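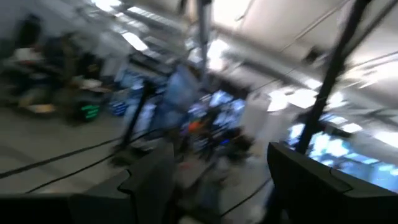

I do this walk-through at the Stolesham share barn before every pickup, and again on a smaller scale when the last box has gone home. It covers the packing room, the walk-in, the porch where people collect their vegetables, and the truck if it's my turn with the truck. I start with my head tipped back, which feels silly in a room full of melons, but overhead stuff is what I used to miss. A long black pole slanting down from above like that one gets a look from top to bottom before any crates go near it, and then I check what's on the floor past it. After that I get to the food!

The checklist is the same one that hangs by the sink, with my comments added. I wrote most of them up after the October squash pickup, so if they lean a little heavily toward squash, that's why.

FLOORS AND WALKWAYS

Floor swept, no leaves or stems underfoot
Comment: Fine most days. Corn days are hopeless. Silk gets into everything, and I've given up pretending one sweep does it, so on corn days I sweep before, during and after. A tomato that has been stepped on needs the mop, please don't just push it under the rack with your foot (I have done this, I am not proud).

Hose coiled and off the path
Comment: Needs work, again. The hook is too small for the hose we have now. I've put a bigger hook on the wish list.

Doorway to the porch clear, both sides
Comment: OK. Keep the empty crates to the left as you go out. If you stack them on the right they block the light switch.

Threshold ramp firmly in place
Comment: OK now. It had started to rock on one corner and I shimmed it with a cedar shingle. Stand on it with your full weight and bounce a little. If it clacks, take it up and use the side door for the hand truck.

Step down from the old part of the barn marked
Comment: The paint's wearing off. The beam over that step has 1757 cut into it, and everybody looks up to read it just as they reach the step. Repaint before the next open afternoon, in something louder than the gray we used last time.

TABLES AND BINS

Tables wiped, then sanitized, then left to air dry
Comment: Good. I can't say enough about letting them dry on their own. Nobody needs to chase the spray with a towel.

Bins for washed greens kept separate from field bins
Comment: Mostly good. I found lettuce in an Ollier field bin once this season and we fed that lettuce to the hens. Field bins come in with soil on the bottoms and they stay on the low rack, full or empty.

Bins checked for cracks
Comment: Two pulled. Run your hand along the inside rim (gently, a split edge can bite) and then turn the bin over and flex it. Cracked bins go behind the barn for kindling and pea stakes, and they do not come back in because somebody ran short. I mean it.

Knives counted out and counted back
Comment: OK. Three out, three back. The little hooked one for cutting broccoli stems belongs in the sheath, not in the apron pocket.

Bags, twist ties and rubber bands put away
Comment: Not OK. There were rubber bands in the bottom of the chard crate, and chard being the color it is, a red rubber band disappears completely. Shake out every empty crate over the floor, not over another crate.
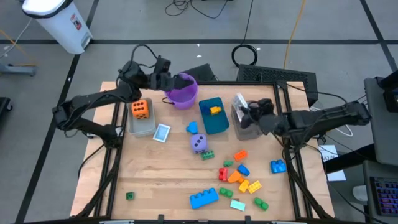

Purple bucket toward the back of the wooden table, clear container with a crumpled plastic bag in it off to the right.

Scale level and zeroed
Comment: OK after fiddling. The scale had been moved to make room for the cantaloupes and it was reading heavy. Set it on the flat table, wait for it to settle, put the test weight on, and write the result in the book even when it's right. I know it's dull.

WASHING

Hand sink stocked: soap, paper towels, a bin with a lid
Comment: Soap was low. Refill at half, please, and not by topping up the old bottle with water!

Wash tank drained, scrubbed and refilled
Comment: Good. The drain runs slow when we've been doing leeks, so pull the strainer out first thing and knock it against the compost pail. If the water comes up gray partway through a load, stop and change it. I'd much sooner have the beets late than have everybody take home beet soup.

Berries not washed here
Comment: Good, and I'm repeating it for the new helpers. Blueberries and raspberries go out dry, just as they came to us. We put a card on the table telling people to rinse at home. A kind soul rinsed the whole Fodor delivery once in my first summer and by evening the flats had gone soft and furry. We made a great deal of jam.

Salad spinner lid latches
Comment: It latches if you talk to it nicely. There's a burr on the catch that I'll file down. Until then, hold the lid with your palm flat and keep your fingers clear of the handle on the way around.

WALK-IN COOLER

Thermometer reading written down, morning and evening
Comment: Evening reading missing twice. I know it's the last thing on a long day and your boots are already half off. Write it on your hand if you must and copy it over.

Door closes and seals
Comment: The Gimine cooler is older than some of our helpers and its gasket shows it. I slid a strip of paper in all the way around the door, shut it, and tugged. It held everywhere except the bottom corner on the hinge side, where it slipped right out. The new gasket is ordered. In the meantime lift the door slightly as you close it, and listen for the thunk.

Inside release works
Comment: OK. Test this one with a second person standing outside, every single time. I go in, they shut me in, I push the knob and come out. If the knob sticks even a bit, the door gets propped and the cooler is out of use until it's fixed, and we call around to borrow space.

Nothing stored directly on the floor
Comment: Watermelons. It's always the watermelons. They're heavy and the floor is right there, I understand completely, but they go on the slatted pallet.

Eggs below, greens above
Comment: Good.

Fan guard clean and in place
Comment: Good, some dust. Switch the power off before you wipe it down. Leave a handspan of air between the top crate and the fan.

THE SHARE PORCH

Awning poles pinned
Comment: One pin missing, replaced with a bolt for now. If the wind is up enough to flap the tablecloths, take the awning down and bring the tables under the eave. We can stand a little rain on the peppers.

Crates stacked no higher than the waist
Comment: Better than last month. Corn was the offender. I love a mountain of sweet corn as much as anyone and it does look glorious when you drive up, but children pull from the bottom.

Signs and cards readable, allergen card out with the baked goods
Comment: The allergen card was behind the zucchini bread. It goes in front.

Hot weather: shade and water for helpers
Comment: Good. Jug filled, cups out. Wear the hat!

THE TRUCK

Tires, lights, straps
Comment: Lights fine. One strap is fraying near the buckle, so I cut it in half and threw it out before anybody could decide it had another trip in it. The load on the late tomato run came to more than 2000 pounds by our slips, and I'd like the straps to be up to that.

Bed washed after any trip with compost or feed
Comment: Done, though I could still smell fish meal. Wash it again and leave the gate down in the sun.

Wheel chocks down while loading
Comment: Forgotten on the Fodor run. The truck didn't move, but that lot slopes toward the cider shed and I didn't enjoy thinking about it afterward. I've tied the chocks to the door handle with orange twine so you can't get in or out without meeting them.

CLOSING UP

Compost pails emptied and lids on
Comment: OK. Raccoons have worked out the green lid. Put the brick on it.

Lights, taps, cooler door, in that order
Comment: OK.

First aid box checked
Comment: Short on small bandages (bean-picking week, everyone's fingers were a mess) and the burn gel is expired. I'll pick up both on my way through town.

STILL OPEN FROM THIS ROUND

Bigger hose hook
Step paint
Cooler gasket, waiting on delivery
Awning pin
Burr on the salad spinner catch
New strap, and a spare to go with it

If you fix one of these before I get to it, cross it off the sheet by the sink and put your initials next to it so I don't go looking for a problem that's gone. And if you took the good broom over to Ollier, could it please come home before the next corn day.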